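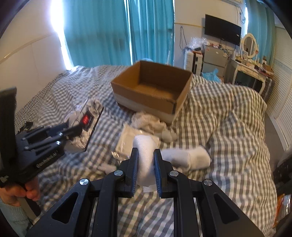 The dresser was delivered to the wrong floor. Ruth Mosquera found it on the fifth-floor landing when she came up from the laundry room, still in its cardboard corners, with the delivery slip taped to the top drawer. The slip said Prumau, seven drawers, walnut finish, apartment 53. Her apartment was 43.

She knocked at 53. A man opened the door holding a bowl of cereal.

"I think they left my dresser up here," she said.

He looked past her at it. "I thought that was mine."

"Did you order a dresser?"

"In March," he said. "From Sowerby. They keep telling me it's on a truck."

He put the bowl down somewhere inside and came out to read the slip. His name was Cristian Puma, and it wasn't on the slip. Neither was hers. The only name printed there was Zerkarden, the warehouse, and under it an order number ending in 243.

"Mine ends in 243," Ruth said. She had the email on her phone and showed him.

"All right," he said. "That settles it."

He didn't sound pleased. He pulled out the top drawer a few inches and pushed it back in. It closed slowly by itself over the last inch, and he did it again.

"Mine won't do that," he said. "I got the cheap one."

The elevator had been out for two days, so they took the drawers out and carried them down one at a time. Ruth stacked them in her hallway. On the third trip he asked what had happened to her old dresser, and she told him her sister had it. They had shared it as kids, and when their mother's house was sold her sister had backed a van up to the porch and taken it along with the mirror and both lamps.

"Did you want it?"

"I wanted to be asked."

He nodded and went up for the next drawer.

The frame was harder. He went first, backward, and she held the top end and called out the steps. On the turn below the landing one of the feet caught on the railing and they had to stand there a while, her arms shaking, until he worked it loose. It left a pale scratch above the foot, two inches long.

"That'll be the wall side," he said.

"It's on the left. The wall's on the right."

"Turn the room around, then."

She laughed, which made her grip slip, and he told her to please not do that until they were down.

They set it against the bedroom wall under the window. It was wider than she had pictured. The nightstand wouldn't fit beside it anymore, so he moved that to the other side of the bed, and then the lamp cord didn't reach. She found an extension cord in the kitchen. When she got back he was putting the drawers in and had two of them in the wrong slots. The bottom ones were deeper. She let him work it out.

"What are you going to do with seven drawers?" he asked.

"I've been living out of boxes since the move."

"I've been using a Flarkero shelf. The wire kind. Everything has lines on it." He held out the front of his shirt to show her, and it did have lines on it.

She offered him coffee and he said he had cereal going soft upstairs. At the door he stopped and looked back down the hall.

"If mine comes to your floor," he said, "don't keep it."

"I thought yours was the cheap one."

"It is. I still want it."

After he left she filled the top drawer, then the one under it. By evening she had emptied four boxes and there were three drawers with nothing in them. She opened and closed one of those a few times - it was quiet, even all the way out - and then she went to call her sister.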